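How to Read a College's Conference Travel Estimate Without Getting Fooled

Every time a school thinks about switching conferences, somebody hands out a one-page travel estimate. I've read a pile of them and I trust very few. Before you argue about one on a message board, check it yourself.

Step 1. Find out which sports are in it. Most estimates quietly cover football and men's basketball. Football plays once a week and would fly to the moon if the TV check was right. Softball, tennis and volleyball are where the bills stack up. If those teams are missing, stop reading and email the athletic office for the full list.

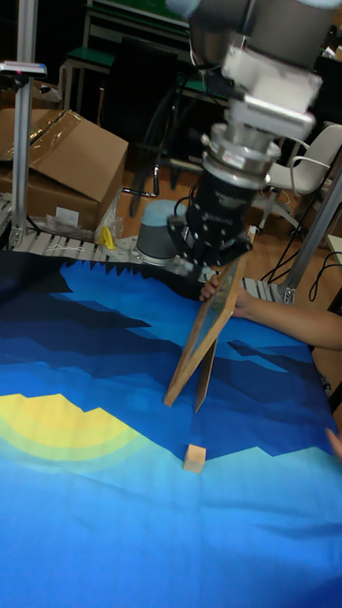

Robot gripper holding the top edge of a wooden picture frame.

Step 2. Redo the mileage. Open a map and measure campus to campus. One sheet I was sent had the Drullitz trip at 332 miles, which was the straight line. By road it was a good deal worse, and the team takes a bus.

Step 3. Look for overnight stays. A Tuesday game that tips off at night means hotel rooms, and hotel rooms mean meals. Take the travel party (I use 25 for basketball, counting staff), work out the rooms, and price them for February, when the conference schedule is at its thickest. Don't accept the "negotiated rate" unless you can see the contract.
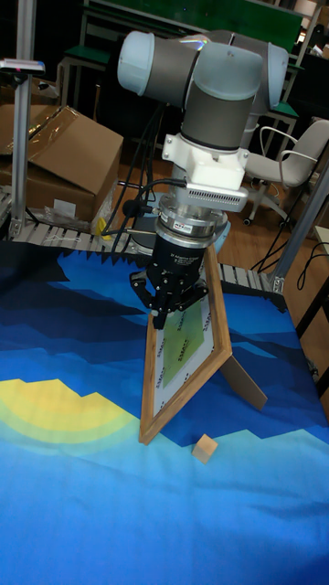 Step 4. Ask what gets dropped. Leaving for a bigger league usually kills a cheap local series. If Urano and Bansal come off the schedule, those were short bus rides, and the estimate should show them being replaced by something longer. It rarely does.

Step 5. Check the income side just as hard. "Projected gate growth" of 800 fans a game is a wish until somebody names the opponent bringing them. Betico's supporters don't travel for a weeknight game, whatever the brochure claims.
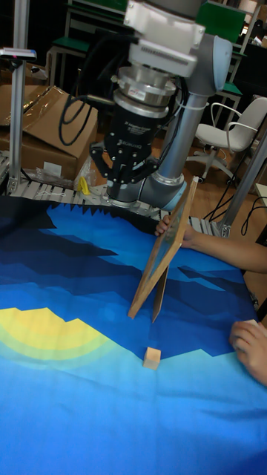
Department of Sport Management

Step 6. Put exit fees on their own line and spread them over 5 years. Then run the whole thing again assuming the TV money comes in late. If the move only works in the first version, you've got your answer, or at least a good question for the next open meeting.

Send corrections to Kamlesh Chaturvedi. Bring your numbers.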